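Open Day

I went to the robot open day at Velluvville and I have been arguing with people about it ever since, so I may as well argue here where I can finish a sentence.

Short version. The robots were the least of it. The hands were the thing.

Long version. The open day was in the old Todstead building, the one with the ramp that goes nowhere, and it ran all afternoon. Parking a mess. I paid 3 dollars for a coffee and carried it into a hall full of arms on pedestals. The Onyshchenko arm was up front because it is the pretty one. It picked up a block, put the block down, picked up the block. Kids loved it. A man behind me said "well that's my job gone" and his wife said he had never picked up a block in his life.

Fine. Good fun. I have seen that demo, or its cousin, at every one of these things for years, and I come away each time with the same feeling I get from a card trick. Very smooth, and I have been shown what somebody wanted me to look at.

Then the side room. No arms in it at all. Tables, a few chairs, a row of grippers you hold like a power drill, and two people from the Pleninov project, Oisín Ó Briain and Fedir Hutsuliak, who had clearly lost the coin toss for the main hall. They let you have a go. You take one gripper in each fist and you try to fold a towel with them, and the grippers record what you did, so that later on a machine can be taught from it. That is the whole pitch. Eleven people in the room when I went in, four when I came out.

I was terrible. I want that on the record. I have folded towels since I was tall enough to reach a dryer and I could not do it with two fingers per hand. You pinch and you get one layer when you wanted both. You pinch again and get three. You lift, and the far corner slides off and goes its own way. Hutsuliak watched me do this for a good while and then said, very kindly, "pull first, then fold." So I pulled first. Better. Still not a towel I would put in a guest bathroom.

It changed how I think about the whole business, that's why I'm writing. Because what gets sold to us as machine cleverness is, underneath, a huge pile of ordinary people's ordinary skill. Somebody sat on a bed and did it. Over and over, with a tool that makes it harder. Ó Briain had it up on a laptop, home sessions mostly, and it was towels, shirts, sheets, towels. The count on his screen for cloth alone was 3865. He scrolled through them like a man looking for a reciept.
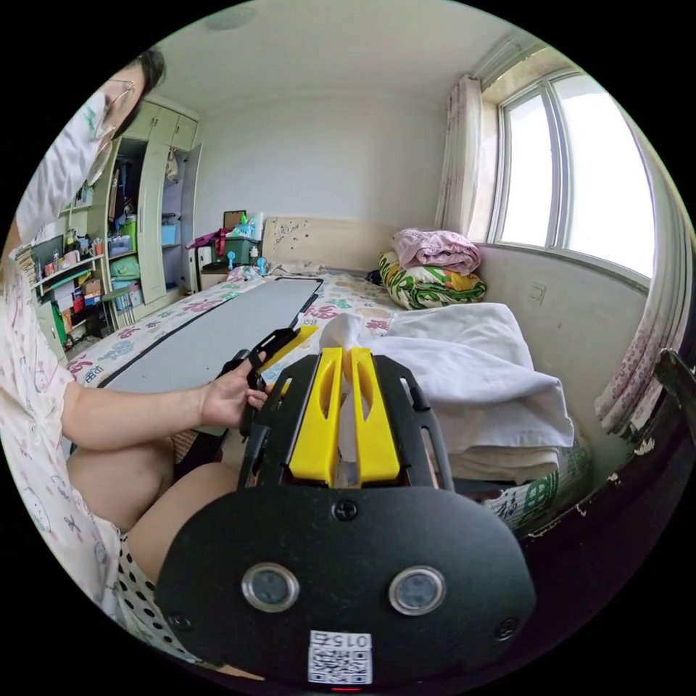
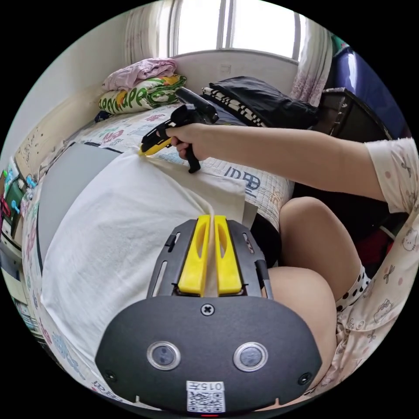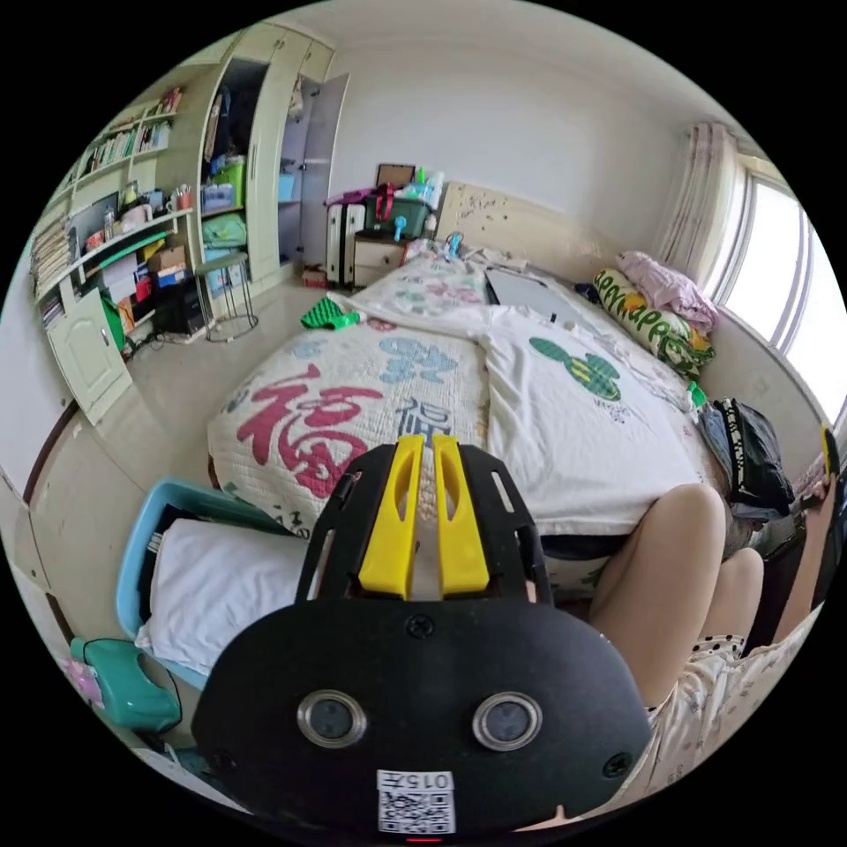 Hand-held grippers at work in a bedroom. Towels in all three.

Look at the middle one for a second. The arm straight out, the far corner clamped, the towel pulled tight across. Pull first, then fold! Whoever that is knows exactly what they are doing, and I'd have saved myself some embarassment if I had seen it before I sat down at the table and not after.

And look at where it is. A bedroom. Patterned sheets, a window, stuff on shelves. Not the hall with the pedestals. I asked why they didn't just do it all in a lab with one table and good lights, and Ó Briain said a machine that has only ever seen one table will only ever know one table. Makes sense. My own place would finish it off in a minute.

So here is my actual opinion, for those who have been waiting.

First, I think open days have got it backward. Side room should be the main hall. Put the arm and its block out by the coffee where people can glance at it, and put the grippers in the middle, and make every visitor fold one towel before they are allowed an opinion about the future. I mean it. The man who thought his job was gone would have come away with a more useful worry, or a more useful hope, I don't know which. I watched a retired nurse take the grippers and do a corner so neat that both the Pleninov guys stopped talking. She did hospital beds for a living. She knew something about cloth that neither of them knew, and it took her 17 seconds to show it. There is no block demo on earth that would have brought that out.

Second, and I expect mail about this, I think the people who do the folding ought to be named. Or thanked, or at least mentioned on the wall. There was a big poster in the entrance with everybody's logo on it. Sponsors, partners, the building. Nothing about the folders. I asked and was told that some of them would rather not be named, which, ok, fair, a person in their own home can want that and should get it. But "some would rather not" is a different thing from "we didn't ask," and I could not get a straight answer on which it was. A line on the poster would do. "Taught by" and a number, if not names.

A friend I showed this to says I am being sentimental about laundry. Her argument goes like this. People have always taught machines, the loom was taught by weavers, the player piano by piano players, and there was no poster for them either. True enough. But I don't see how having been rude to the weavers gets us off the hook. She also says nobody loves folding towels so why be precious about it. I do not love it. I'd hand it over tomorrow. I would still like to know who I was handing it over from.

Third. Pay. I don't know what the pay is. I asked, I got "it varies," and I am not going to make up a figure to be angry at. What I will say is that after twenty minutes with those grippers my forearms were talking to me. It is work. The thing is not heavy but you are holding it out in front of you the whole time, and you are thinking hard about something you normally do while watching TV. If a company's product rests on that then the wage for it should be printed somewhere a visitor can read it, next to the ticket price, which by the way was free, and credit to them for that.

I should be fair to the other side. I am not against any of this. I went in half bored and came out interested, and that's more than I can say for most afternoons. My mother could not fold a sheet for the last part of her life, her shoulders wouldn't let her, and she minded that more than she minded the stairs. She would stand there with two corners and wait for someone to come and take the other two. If a machine could have taken the other two corners I would have bought it and I would not have asked a lot of questions about posters. I know that about myself. I think most people are the same, and that is exactly why the questions need asking at the open day, before anybody has anything to buy.

And the Pleninov pair were good company, I should say that as well. No sales talk. When I asked Hutsuliak whether the machine can do it yet he said "washcloths," and left it there — I have never trusted an engineer more. Ó Briain was a bit keener. He thinks sheets are close. He also thinks fitted sheets are not close and may never be, and on that the whole room was with him, me included, the nurse included.

Someone at the door told me 419 people had come through by the time I left. I would love to know how many of them found the side room. The sign for it was a sheet of printer paper taped under the one for the restrooms, with an arrow that had slipped and was pointing at the floor. I fixed the arrow on my way out. It was probably down again in ten minutes.

There is another one of these planned for October, same building. I am told there will be more arms. I've written to ask for more towels, and a bigger sign, and the poster line, and so far I have a nice automatic reply. If you go, turn left at the coffee, go past the restrooms, and ask for the grippers. Use both hands. And if you get a decent corner out of it please write and tell me how you got the second layer to come along with the first, becuase I am still practicing at home with two pairs of salad tongs and getting nowhere.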